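Robots on the kitting line, how did it go at your place?
Workplace & Shop Floor > General
Started 2022-02-25

gumleaf_jan
Hi all, long-time reader and not much of a poster, so bear with me. I've been packing repair kits at Trevaskis for 19 years, mostly on the sorting bench, and in December we were told the company is bringing in a two-armed Elov unit for the colour sorting. Small parts into trays, red ones in the red, blue ones in the blue, all shift long. My wrists won't miss it, I can tell you! But there are a few of us on that bench who have sat together for years and we have a good old natter while we work, and I do wonder what happens to that.

They've been good about keeping us in the loop, to be fair. We get shown how the sorting is coming along in the simulator, and they ask us what we'd do differently, which I've rather enjoyed.

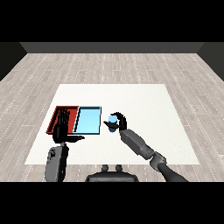 My main gripe is that the trays are right up against each other. On our bench we've always kept a gap between colours, because when you're tired at the end of a shift your hand drifts, and a mixed tray means tipping the lot out and starting over. The young engineer said a robot doesn't get tired. Fair enough, but I do, and I'm the one who'll be topping it up and checking it! Anyway, I'd love to hear from anyone who's been through this.

fledell_nights
Welcome Jan! We had one go in at Fledell, on the gasket line. The job changed more than I expected. I used to sort, and now I fill hoppers, clear jams and sign off batches. It's easier on the body and harder on the head, if that makes sense. You're on your feet more as well, so buy decent boots before it arrives and not after.

torque_and_tea
I'll be the grump. Our lot promised that no one would lose out, and no one was sacked, but the people who left weren't replaced and the evening shift quietly disappeared. A person on our bench did 600 kits a shift. The machine did 500 for months and they still called it a success. Get the retraining in writing, Jan, with the pay grade on it.

fledell_nights
That's a bit bleak, torque. Ours went slowly to start with too, and it's up to 1,115 now with two of us minding it. I got a pay bump out of it and my shoulder has stopped aching for the first time in years.

torque_and_tea
Two of you minding it. How many were on the line before?

fledell_nights
Five. Yeah, all right, I take your point. Two went to dispatch and one retired, and they were happy enough with that, but I know it doesn't go that way everywhere.

gimitz_mum
I'm over at Gimitz and we're a year in. Jan, please do push on the tray gap. We asked for ours to be spaced out and labelled on the side where the person stands, and they did it in an afternoon. It's so much easier to ask while the whole thing is still on a computer and nothing's been bolted down. As for the natter, we kept our morning tea at the same time for everybody and put it on the roster. It's a small thing but it has kept us together.

gumleaf_jan
Oh, thank you, all of you. Torque, I don't think you're a grump at all, I've written down the bit about the pay grade. I'm going to bring up the gap and the morning tea at our next catch-up, and I'll come back and let you know what they say. And fledell, which boots?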